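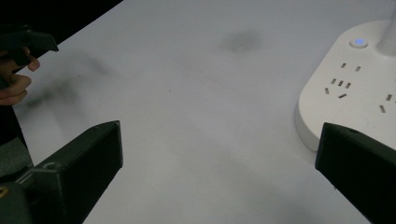

Lwazi Visser asked me last week whether I felt like I was training my own replacement, and would I please write about it on here instead of grumbling over lunch. So okay, Lwazi, this one's for you.

I've been at Pavberg since before we had the good coffee machine, and for most of that time my job was kitting. You get a tray, you get a list, you put the parts in the tray in the right spots, you send it down to assembly. On a good shift I could do 324 trays and still have a conversation going with whoever was across from me. Then in September they told us line 3 was going to be automated (they said "assisted," which made Refilwe snort out loud) and that a few of us would move over to the teaching tables.

So now I teach. You hold a gripper in your hand and do the job with it, slowly, the way you'd want the machine to do it, and then you do it again. And again! My first day I dropped more parts than I'd dropped in a whole year of kitting. My fingers know a thousand little tricks, like rolling a washer up the side of the bin, and none of them work when all you've got is two stiff black jaws. I went home with a sore thumb and a bad mood.

It got better. By the second week I'd quit fighting it, and I started noticing things about my own work I'd never once thought about. Why do I always turn the tray before the last row? No idea. Mathis asked me and I stood there like a goldfish. We tried it without the turn and it was worse, so the turn stayed in.

What I miss is the talking. Kitting was noisy and kind of silly, and the teaching tables are quiet, everybody staring at their own hands. Nandi brought in a radio, which helped until the great argument over stations. We also sit more, and my back loves that, but I had to start walking at lunch or I'd turn into a chair.

The money question, because people keep asking me in the parking lot: yes, the teaching rate is a bit higher. No, it isn't promised past this year. I asked straight out what happens once the line is running, and I was told there would be other lines. Maybe so. Refilwe put in for the maintenance course and I'm thinking I might too, though I haven't touched a math book in forever and the first unit is all electrical.

So am I training my replacement? Some days, yeah, I think I am — and some days I watch the arm on line 3 miss the same bin over and over and figure I'm good for a while. Ask me again after the course list goes up.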